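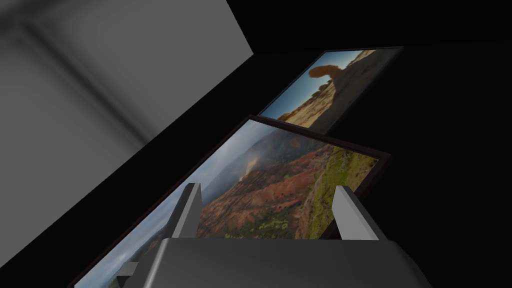

Naneck Quartet Tuner, reviewed 8/20/25

The Naneck is a clip-on tuner aimed at string players who work in small groups. I used it for one concert season with a folk quartet: two domras, an accordion and a bass balalaika. It replaced a Lellberg that had started to lose its display.

Pitch is picked up through the clip, so the accordion does not throw it off during a stage change. On the domras it locked on quickly. The low E of the bass took longer, and plucking near the bridge gave a steadier reading than plucking over the fingerboard. The accordion is fixed a few cents above 440, and the reference pitch can be shifted in single hertz steps to meet it.

Custom tunings are stored in eight slots. Naming them is slow, with one button to scroll and one to confirm. Yolandi Magagula, our bass player, left hers as numbers.

Weight is 29 grams. The clip pads left no marks on lacquer. The screen is readable under stage light but dims after two minutes – there is no setting to change this. The battery I put in during January lasted until the end of the season.

The printed manual covers basic tuning only. Instructions for the slots are in a separate download.

Good for plucked strings. For bowed bass I would still use a pedal.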